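Tustgate Shopfitting Help Desk
Ticket 2000-94
Subject: Carrots sliding forward, trays not sitting level (Katene five-tray produce stand)
Status: Open, waiting on customer
Product: Katene stand, wooden trays, with Dondeo artificial vegetables

Customer, Tuesday, 9.40 am

Hello all, and thank you for being so kind on the phone last time, when I'd ordered the wrong brackets and felt very silly about it. I'm back with a different puzzle, I'm afraid.

We've had the Katene stand up in our pretend greengrocer's since the start of July and everybody loves it. People come in, take a basket, do their shop and put it all back again at the end (more or less in the right places, though I did find a tomato in the coat cupboard). The trouble is the second tray along, the one we share between cucumbers and carrots. The carrots creep. I lay them out neatly first thing, and by lunchtime a few have come over the front lip and are on the carpet. The cucumbers behind them stay put, more or less, but then they start to roll into the space the carrots have left, and by home time it's all one heap.

The tomatoes are in the front half of the next tray along and they don't budge, which is what's puzzling me. Same sort of tray, same sort of lip, and you would think the round things would be the first to go! I did wonder whether I'd put the second tray in back to front, but I've had it out and looked at it both ways and I can't see any difference.

Is there a divider I ought to have had in the box? I kept the packaging for a while but it has gone to the tip now.

Help desk, Tuesday, 11.15 am

Good morning, and please don't feel silly about the brackets, it happens with that order form more often than we'd like.

No, you haven't lost a divider. The Katene trays come open, and the split between two kinds of veg is only done by how you pile them. There is an Ostent divider strip that can be cut down to fit, but I'd like to rule out a few things before you spend any money. Could you try these for me when you have a quiet ten minutes?

Press down on each front corner of the second tray and see if it rocks. If it does, lift it out and check that both back pegs are in the upper holes. With one in the upper and one in the lower, the tray tips very slightly to one side, and long smooth things will find that slope before round ones do.

Have a look at how the carrots are lying, too. If the tips point at the lip they tend to slide along each other like pencils. Turned sideways, they hold each other back.

And would you send me a photo of the stand with the stock on it, please? Whatever you have is fine, it needn't be tidied up first.

Customer, Tuesday, 2.05 pm

No rocking on the first four trays that I can feel. The potato one at the end has a tiny wobble but I'd never noticed it until you made me go along pressing corners, and nothing falls out of it. Pegs on the second tray: I think they're both in the upper holes, but it's dark behind there and I was doing it by touch with my glasses on my head. I'll go back with a torch.

Photo attached.

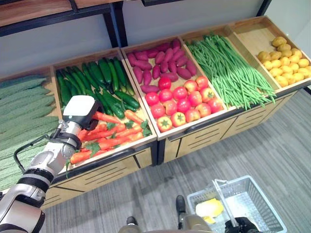 Attachment 1: the stand with stock on, basket on the floor to the right

You'll see what I mean about the carrot tips, some of them do reach towards the lip. I hadn't given it a thought. I put them in leafy end any old how, to be truthful, and I rather like the bits of green poking up through the pile. If I turn them all sideways, will it still look like a proper shop?

Help desk, Tuesday, 3.30 pm

Thank you, that's a great help, and what a lovely full display. The tomatoes are packed in right up to the front edge, so I suspect they are holding one another in place. The carrots are in looser rows. I'd turn the front row sideways and leave the rest as you like them, sprigs and all. Taking a few cucumbers off the mound behind may ease the push from the back as well.

Please do check those pegs with the torch before we go any further. If they're both in the upper holes and the carrots still creep after a day or two of use, I'll put an Ostent strip on your account and send the cutting instructions with it. For the potato tray, a felt pad under the loose corner should do.

I'll leave the ticket open for 5 working days.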